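Open day at Londeck, 6 Aug 2026 — gallery

Quick one before the bus. Londeck opened the sim lab to visitors again, nearly 300 through the door, most of them crammed round the big screen. Florante Rivera drove the demo, Inês Baptista took questions. Everything on screen is simulated — bathroom set, one arm, a pile of small things to handle. More pics when I've sorted them. 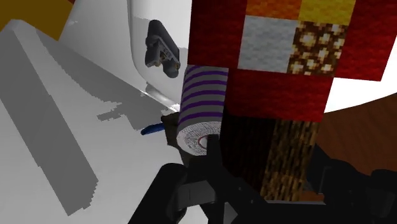 Image: Jadell / Londeck open day

Close-up at the gripper. Striped roll right by the fingers, big blocky cubes behind it. Kids up front reconized the block style straight away, very loud about it. Somebody asked why the shadows go jagged on the white bits — Inês said they keep the render cheap so it runs faster.

We use cookies to remember your settings and count visits. Accept | Manage cookies

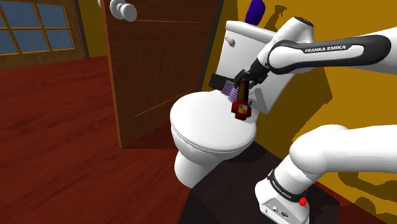
Best question of the day came from Enda Ó Néill, who wanted to know how many runs before they trust it. 1,763 so far on this set, apparantly, and 70 more queued for overnight. Florante left the view up with the red block hanging over the back of the toilet lid while he answered, so half the room was watching that instead. Next open day is April. Bring a jumper, aircon is brutal.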